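Home | Diary | Archive | Contact

Filed under: Work diary

Friday, June 5, 2026

Recorded 15 demonstrations before lunch, which puts the Drarnel set at 776. Dilani wants another 200 from the taped cells before we train again. The April model kept going for the middle of the mat wherever the block was, so we now change cells after every 3 runs and write the cell down.

My wrist was sore by two. Dilani took over the leader arm and I did the log. She is slower than me but her grasps are cleaner, and I marked her runs separately.
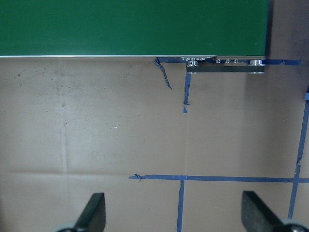 Threw out one run because I had started recording late. Copied the rest to the Skestcombe drive and left at six. Monday we start on the back row.

Recent entries
New drive at Skestcombe
Bavville visit
Sorting the April runs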